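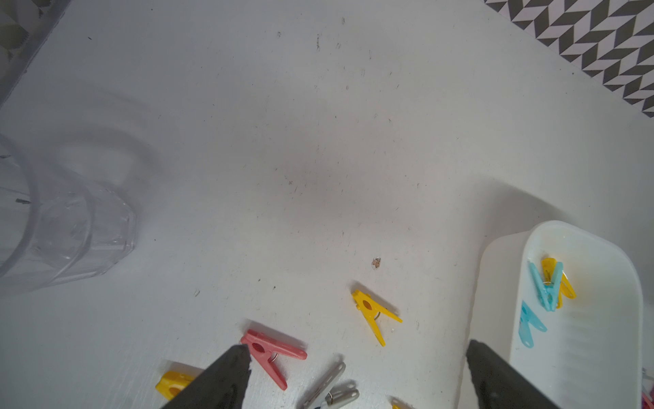 Abb. 1: Wäscheklammern auf dem Tisch und im Behälter, Blick der Handgelenkkamera

Handout zur Exkursion Huvcombe
Seminar Automatisierung und Robotik, Sitzung nach dem Besuch

Vorbemerkung
Grundlage ist der Tag der offenen Tür in Huvcombe am 7. November. Wer nicht dabei war, liest bitte zusätzlich das Protokoll von Leonora Bautista. Ich gebe unten wieder, was uns gezeigt wurde und was man daraus meiner Meinung nach schließen darf. Viel ist es nicht.

1. Die Aufgabe
Kleine Kunststoffklammern vom Tisch nehmen und in einen weißen Behälter legen. Das klingt trivial, ist es für einen Greifer mit zwei Fingern aber keineswegs: Die Klammern sind klein, haben abstehende Griffe und eine Metallfeder, und sie liegen in beliebiger Richtung. Abb. 1 zeigt eine gelbe und eine größere rosa Klammer, beide mit den Backen nach links oben. Eine zweite gelbe ist zum Teil vom linken Finger verdeckt. Die Kamera sitzt also günstig für alles, was zwischen den Fingern liegt, und schlecht für das, was direkt daneben liegt. Im Vortrag wurde das mit keinem Wort erwähnt.

2. Was behauptet wurde
Herr Arboleda, der die Vorführung für Stuvbridge moderierte, nannte 629 gelungene Ablagen bei 800 Versuchen. Das sind knapp 79 Prozent. Auf der Folie stand "nahezu zuverlässig". Bitte selbst rechnen: Bei unabhängigen Versuchen gelingen drei Ablagen hintereinander nur in knapp der Hälfte der Fälle.
Offen blieb außerdem, was als Versuch zählt. Ein Griff, der danebengeht und sofort wiederholt wird: ein Versuch oder zwei? Auf Nachfrage hieß es, das regle die Software Pisex intern. Damit gebe ich mich nicht zufrieden.

3. Was die Abbildung hergibt und was nicht
Im Behälter liegen eine gelbe und zwei hellblaue Klammern. Wie sie dorthin gekommen sind, lässt sich einem Einzelbild nicht entnehmen, auch wenn man es nach einem solchen Vortrag gern ergänzt. Zu beachten ist ferner:
- Der durchsichtige Becher links. Transparente Objekte sind für viele Tiefenkameras ein bekanntes Problem. Ob er erkannt oder nur umfahren werden sollte, wurde nicht gesagt.
- Die hellblauen Klammern. Mindestens die vordere ist durchscheinend. Eine getrennte Auswertung nach Farbe oder Material fehlt.
- Die Schatten. Der Behälter wirft einen breiten grauen Schatten auf den Tisch. Wie verhält sich das System bei anderem Licht?

4. Zum Vergleich
Meireles (Vorführung im April, siehe Skript) kam mit 400 Versuchen aus, legte dafür aber die Fehlgriffe einzeln offen. Ich halte das für die brauchbarere Zahl, obwohl sie auf einem Plakat weniger hermacht.

5. Aufgaben bis zur nächsten Sitzung
a) Formulieren Sie eine Definition von "Versuch", mit der zwei Personen unabhängig voneinander zum selben Ergebnis kommen.
b) Entwerfen Sie eine Versuchsreihe zum Einfluss der Ausgangslage. Nur eine Größe variieren!
c) Lesen Sie das Faltblatt von Stuvbridge und streichen Sie jeden Satz an, für den Ihnen kein Messwert vorliegt.

Abgabe schriftlich, höchstens zwei Seiten. Gruppenarbeit ist bei b) erlaubt.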